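Project Report: Cloth Coverings for Shared Work Tables
Second-year Interior and Furniture Studies, Group 5

1. Background

The Farudberg workroom has a mixed set of tables bought at different times and to different heights. Their tops are scratched, and several reflect the ceiling lights strongly enough to make small parts hard to sort. Replacement was priced at $3,861, which was outside the budget. Our group was asked to find out whether a fitted or clamped cloth covering would give an acceptable surface at lower cost, and to recommend a fabric, a colour and a method of fixing.

Only removable coverings were considered. Glued laminates and screwed edging were excluded at the start, as the tables are moved between rooms at the end of each term.

2. Materials

Two fabrics were compared. Nendum is a plain-weave cotton and was supplied in grey and bright green. Csonka is a brushed polyester, supplied in green only. Both were cut with a 70 mm overhang on all sides. The Nendum was washed before cutting and the Csonka was not, an inconsistency we noticed too late to correct. It should be kept in mind when reading the shrinkage figures in the appendix.

Three fixings were tried: elastic hemmed into a fitted cover, double-sided tape along the underside, and metal clamps at the corners. The clamps were borrowed from the Gulitz framing bench and returned in January.

3. Method

Each covering was left in place for 30 working sessions. Users were asked to work as they normally would and not to straighten the cloth unless it got in their way. At the end of each session one group member measured the lateral movement of the hem against a pencil mark on the table leg, then reset the cloth. Glare was judged by eye from a seated position with all ceiling lights on. We did not have a light meter for the first half of the project, and the later readings are too few to report.

4. Observations

Tape held well on the long sides but left residue on two tabletops, and removing it with eucalyptus oil took most of an afternoon. Elastic was quick to fit. It pulled the corners inward on the narrower tables, and the hem rode up wherever users leaned on the edge. Clamps gave the least movement. They take up a small amount of space at the edge and can catch a sleeve.

Green was preferred to grey for sorting work. Pale wood offcuts, white brackets and yellow dot markers all stood out on it clearly. Grey performed better only with coloured card. Creasing was the main complaint across both fabrics. The folds set in storage did not drop out under their own weight, and ironing in place was not attempted on account of the tabletop finish.
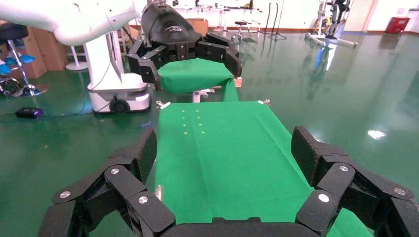 Kornél Győri, commenting on the draft, disagreed with our ranking of the fixings. In his view clamps at the far corners deal with sliding but do very little about creases, and the cloth ought to be tensioned along its length before anything is tightened. He also asked why we had not stored the cloths rolled on a tube, having seen the fold lines on a length of Nendum when it came out of the cupboard.

Both points were accepted. A short repeat was carried out using cloth rolled on a cardboard tube and pulled tight by two people before clamping. Light creases remained, but the deep fold lines across the width did not appear. The repeat covered more than 5 sessions, all on the same table, so we treat the result as indicative.

5. Adjacent tables

Where two covered tables of different size are used together, a single cloth over both is not advised. It sags into the gap and small items collect there. Separate cloths should be cut, each with its own fixing. Lajos Nyitrai measured the gaps and drew the cutting plan - see Appendix B.

6. Recommendations

Green Nendum, prewashed, hemmed, one cloth per table.
Metal clamps at the corners, jaws padded with felt.
Cloths to be stored rolled, labelled with the table number at one end.
No adhesive tape on any finished surface.

The felt pads have not been tested for wear. A spare set has been left in the drawer with the leftover fabric.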